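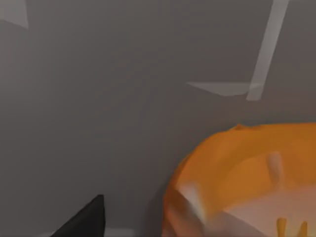 Planning the purchase of a small arm for bench and kitchen handling

Most of the money lost on a first arm goes to parts that were not on the quotation. The arm is one line. The gripper, the fingers, the mount, the controller cabinet, the cables, the spare parts and the hours of setting up are the others, and several of them are decided by the objects to be handled and by the surface those objects stand on. The tips below follow the order in which the decisions should be made.

List the objects first

Write down every item the arm will be asked to pick up, with its largest width, its weight full and empty, and where a person would naturally take hold of it. Bowls go on the list twice, once for a grip across the rim and once for a grip from outside. A bowl that is too wide for the jaws can still be lifted by one wall, provided one finger fits inside and the contents leave room for it.

Keep the list to items in regular use. A stockpot that comes out twice a year should not set the payload.

Payload and reach

Payload figures are normally given at the mounting flange. Subtract the weight of the gripper, the adapter plate and any cable that travels with the wrist. What remains is the working payload, and it falls further when the load is held off center, as a bowl held by its rim always is. Allow a margin of one third.

Reach is measured from the base axis to the flange or to the wrist center, depending on the maker. Ask which. Then mark the reach on the bench with string and a pencil, and mark a second, smaller circle for the area close to the base where the arm folds up and cannot work with the fingers pointing down. The usable area is the ring between the two, less whatever the wall takes away.

Fingers

Budget for fingers separately from the gripper. The pair supplied is usually a flat general-purpose pair, and it will be replaced.

Tapered tips get between a bowl and its neighbor and under a lifted edge. They also concentrate force, and will mark soft plastic. Flat tips with a rubber face hold better on straight walls and poorly on curved ones. Decide by the list of objects. If the list is mixed, buy both pairs at the outset and keep the screws for each pair in its own bag.

Stroke is the difference between fully open and fully closed. Check the opening as well as the stroke – a gripper with a long stroke may still not open wide enough once thick fingers are fitted.

Dark fingers are easy to find against a light bench when someone is judging clearance by eye, and hard to find against a black mat. The same applies to a camera, if one is to be fitted.

The bench surface

A plain matte top in a middle gray is the most forgiving choice. Glossy tops reflect the lamps, and the reflections move as the viewpoint moves. Patterned tops make small objects difficult to separate from the background. Strongly colored dishes on a plain neutral top cause the least trouble.

Seams matter more than color. A finger that comes down flat and then slides will catch on a joint between two boards. Place the joint outside the working ring or fill it and sand it.

Try it in simulation before ordering

Most arm makers supply a model of the arm, and a simple scene can be assembled in an evening: a flat plane, a bowl of about the right size, the gripper with the intended fingers. Detail is unnecessary. What is wanted is the clearance between finger and object, the angle of the wrist at the far side of the bench, and whether the forearm meets a shelf on the way there.

Three things do not carry over well. Friction is a guess. Soft food does not behave like a rigid block. Light is only approximate, so nothing about camera placement should be settled from a rendered view alone. Keep the simulation for geometry, and leave the grip itself to a trial on a real bench.

Ingegerd Wikström ran the Lindholm kitchen workshop through this step before anything was ordered. The first choice of arm, the Jullari, failed on wrist angle at the back of the bench. The second, the Tavance, passed with the base moved 115 mm toward the front edge. The move cost nothing on the screen. With the holes already drilled it would have meant a new top.

Budget lines that get left out

These are the lines added to the Lindholm sheet after the first draft, in dollars.

Second pair of fingers and screws: 200
Steel mounting plate, drilled: 435
Cable guides, strain relief and a longer cable to the controller: 115
Spare finger pads, wipe-down cover for the wrist: 400

The mounting plate was the one disputed. Valter Tveit, who fitted it, had first proposed bolting straight into the bench top, and withdrew the idea after pressing on the extended arm by hand and watching the base rock. A top that feels solid under a rolling pin is often too soft for an arm at full reach.

Ask whether freight is included, and who pays it on a return. Ask also how long spare pads will be kept in stock. Jesitz supplied the pads for this bench in sets only, so a single worn pad means buying the set.

Time

Put hours on the sheet as well as money. Mounting and leveling take half a day. Teaching the first pick takes an afternoon and the second takes an hour. Reserve a full day for objects that looked simple on the list. Stacked bowls are the usual offenders, followed by anything with a lid.

Plan the stop button before the arm is bolted down. It belongs within reach of the person at the bench and outside the reach of the arm, and on a short bench there may be only one such place.

Cleaning

Check the ingress rating of the arm and of the gripper; they are frequently different, and the lower one applies. Where the gripper is not rated for washing, use fingers that come off with two screws and wash those at the sink. Dry the threads before refitting. Keep the hex key on a hook by the bench – magnets hold well until the bench is wiped.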